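The Putwood Picnic Blanket - One Summer In

- 29th June

I have been promising my sister a proper review of this blanket for ages, so family, consider this it! We bought the big Putwood last July, right before the reunion at Timmermans Lake, and it has been living in the back of the van ever since.

First, the size. It's huge. All five of us fit on it with the cooler and the diaper bag, and there's still a corner left for whoever needs a nap (me, usually). The old one we got as a wedding gift was 54 inches across and we spent every picnic with our feet in the grass. I don't miss it one bit.

The top is a soft brushed fleece and the underneath is that crinkly waterproof stuff. We sat on soggy ground all through the Easter egg hunt and everybody's pants stayed dry, even the baby's - well, dry from the outside anyway. Crumbs shake right off. Dog hair does not. If you have a shedder like ours, plan on going over it with a lint roller before you fold it up.

Folding is my one real gripe. It's supposed to go in half, in half again, and then roll up into its own little carrying strap. My husband can do it. I end up with something that looks like a burrito somebody dropped, and then the Velcro won't reach. 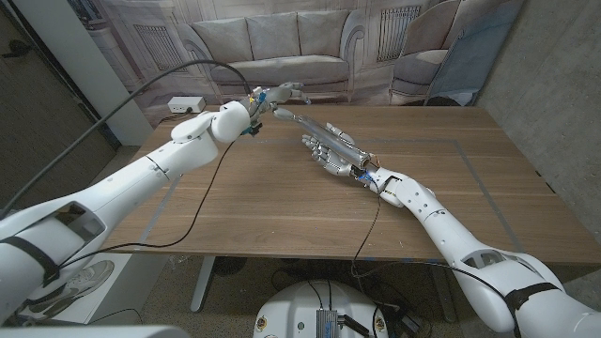 The strap itself has held up fine, though, and I've hauled it over my shoulder with a toddler on the other hip more times than I can remember. One line of stitching came loose near the handle in the spring and I fixed it with a needle and some navy thread while dinner was in the oven.

I've washed it 13 times (I keep a laundry notebook, don't laugh) on cold and hung it over the deck rail. The red stripes have faded a little, but I kind of like them better that way.

We paid 54 dollars at Nurkon and I'd pay it again. They had a smaller Drekine one for 17 dollars less, and my mom has that one and loves it, but it's really only big enough for two grown-ups and a sandwich. Get the big one if you have kids!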